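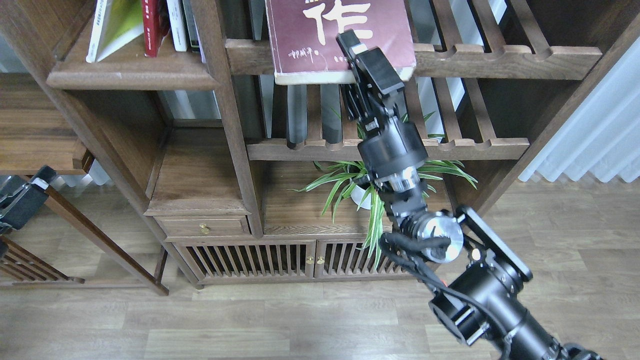 Ticket 159
Product: Fornano lattice bookcase, dark walnut finish
Bought from: Destotgate online store
Status: Open, waiting on customer
Subject: Paperbacks won't sit right on the slatted rack

Hi Destotgate support! I love this bookcase, so please don't read this as a complaint (well, maybe half of one). My trouble is with the slatted rack in the upper part, the one with the scalloped rail. Hardbacks I can live with. Paperbacks are driving me up the wall. If I stand one on the slats, the bottom corner finds a gap and the whole thing tips. If I lay it flat, it hangs over the rail and the pages start to fan out. I have a maroon one and a fat yellow-green one that I really don't want to wreck!

I already went through the help page. What I tried, in order:

1. Checked the floor with a level. It's wood-grain laminate and it's fine, the bubble sits right in the middle.
2. Retightened everything with the key from the box. One bolt at the back took a quarter turn, the rest were snug. No change.
3. Stood the paperbacks with their spines down. Don't do this, it looks silly and they still slid.
4. Laid them flat, covers up. Better! No more tipping, but see the overhang.
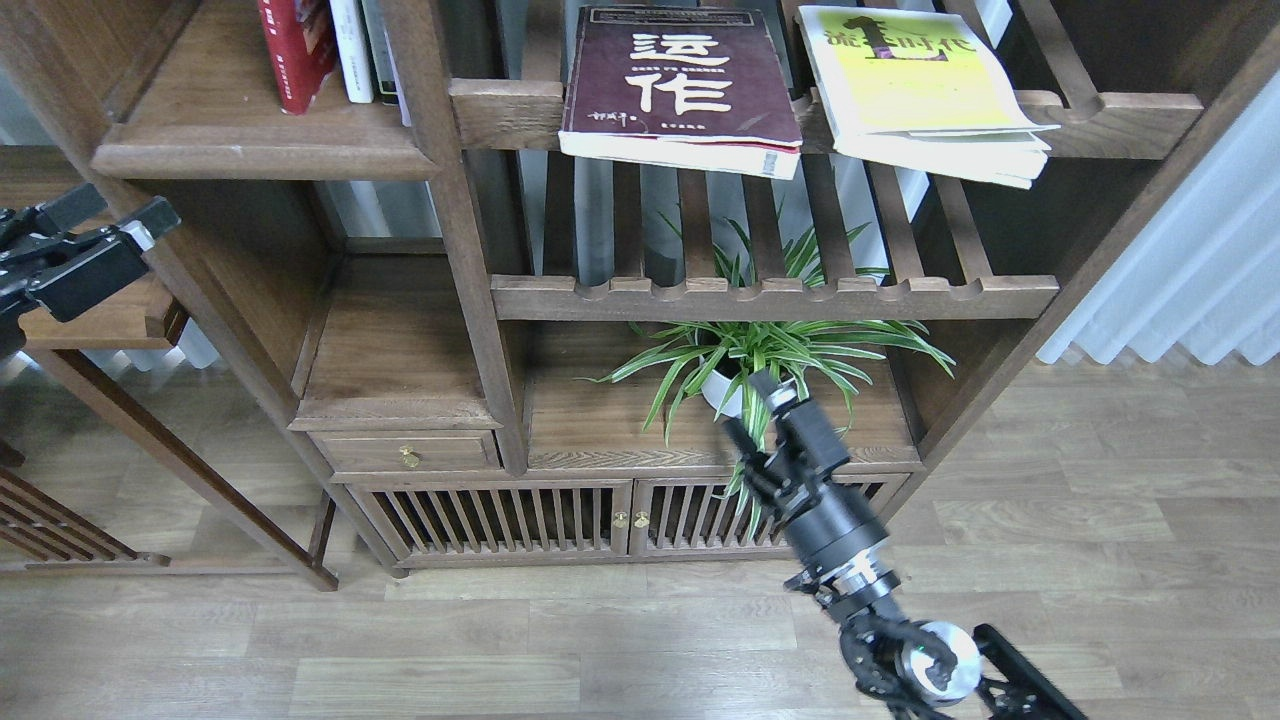 Step 4: the two paperbacks lying flat up top, spider plant on the open shelf below.

Your first reply asked if the upright books on the left have the same problem. Nope. Those are on a regular wooden shelf with a rounded front edge and they behave very well, apart from a gray-blue one that likes to lean. So whatever is going on, it's only where there are slats.

You also asked if I could move the plant. I'd rather not, it likes that spot and gets light through the bars from the window side. Some of the leaves do poke up through the slats, though, so I've been tucking them down before I put a book over them (they come right back). I water it in the sink now and let the pot drain before it goes home, after you mentioned damp and paper.

Then you suggested the Kamel shelf liner, cut to fit. I ordered a 50 cm roll and it came in the afternoon mail, but I haven't cut it yet because of the question at the bottom.

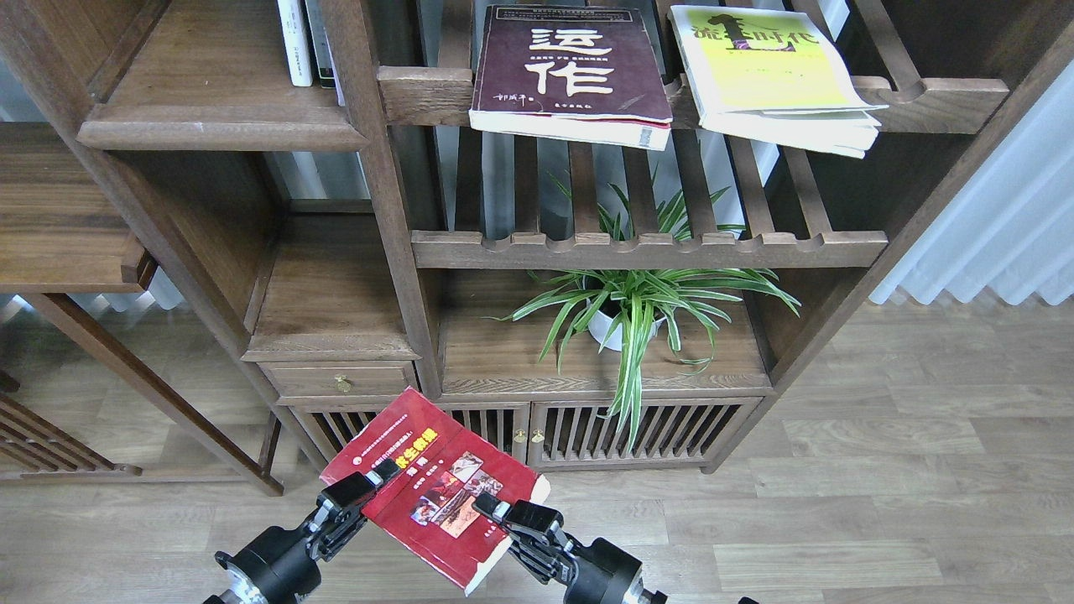 Update posted by the ticket owner, Burnthorpe, August, 8:50 p.m.

Back again with one more book to find a home for. It's the red softcover with the yellow title label and the little collage of pictures on the front, and I can't decide if it should go flat next to the other two or stand on the left with the white one. Flat would match, but I'm worried about that same fanning at the front edge. The yellow-green one has a bit of a curl in it now and I'd like to stop there, thanks!

My questions, so they don't get lost:

Does the liner go over the slats in one piece, or do I cut strips? One piece would cover up the lattice, and that's the part I bought the thing for.

Is there a deeper rack that fits the same posts? The spare parts page lists a part 126 but there's no drawing with it.

Would a thin board under the flat books be okay weight-wise?

I'm leaving the ticket open until I've heard about part 126. Evenings are best if you want to call.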